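Dodcombe baking school opens its doors for a season of decorated cakes

Bangera, the family-run baking school on the edge of Dodcombe, is delighted to announce a new run of evening classes in cake decorating, with places for complete beginners as well as for those who have been piping roses on birthday cakes for years and would like to try something a little braver.

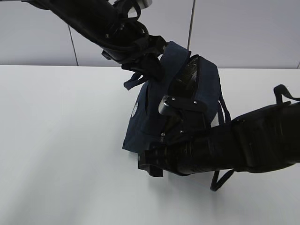 Page last changed: 2019-07-30

The classes have been put together by Viola Lombardi and her brother Dario, who grew up over their parents' cake shop and have wanted to teach under one roof for as long as either of them can remember. Each course lasts three evenings and takes in one finished cake from bare sponge to the last bit of trimming, so that everybody goes home with something to put in the middle of the table (and, we hope, with enough left-over icing to have another go).

The first course is given over to fondant – how to colour it evenly, how to roll it without it tearing, and how to lay it over a round cake so that the sides fall smoothly. The second is all about knitted and woven effects, which have been asked for more than anything else since our open afternoon. Viola will show how a plain basket-weave nozzle can be used for willow, for cable-knit jumpers and even for a tweedy sort of finish, using nothing dearer than a piping bag and a clean damp cloth.
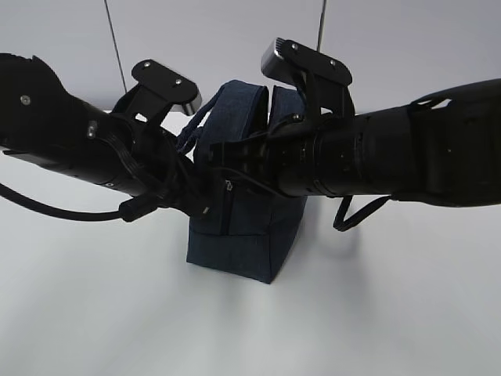 Noemi Mancuso writes that she came to a trial evening convinced she had no patience for icing at all, and stayed until the lights were being turned off because she wanted to get her basket weave to meet neatly at the back. She adds that she would have liked a bit longer on mixing colours, and we have taken her at her word: the first half-hour of every course will now be spent on just that.

Dario's own course comes last and deals with sugar flowers, from simple blossom cut with a small cutter to full garden roses built up petal by petal. He is a great believer in letting petals dry overnight, so the flowers are made on the first evening and put together on the second. 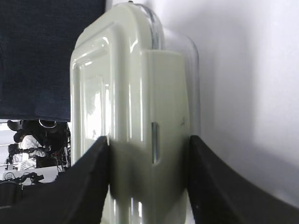

The final evening is kept for arranging them on the cake, with plenty of time for tea and for looking at what everyone else has made, as this is very often where the best ideas come from. Anyone who would like to carry on afterwards is warmly invited to our Christmas cake weekend in December, when we shall be covering marzipan, royal icing and those little snow scenes that so many of us remember from our grandmothers' kitchens.

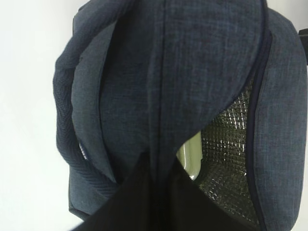
How to book

Courses can be booked at the school or by post. Please tell us when booking about any allergies, and whether you would prefer an egg-free sponge. Aprons, nozzles and turntables are all provided, though you are very welcome to bring your own. Questions from the press should be sent to Brunello Sanna at Bangera, Dodcombe, who will be glad to arrange a visit.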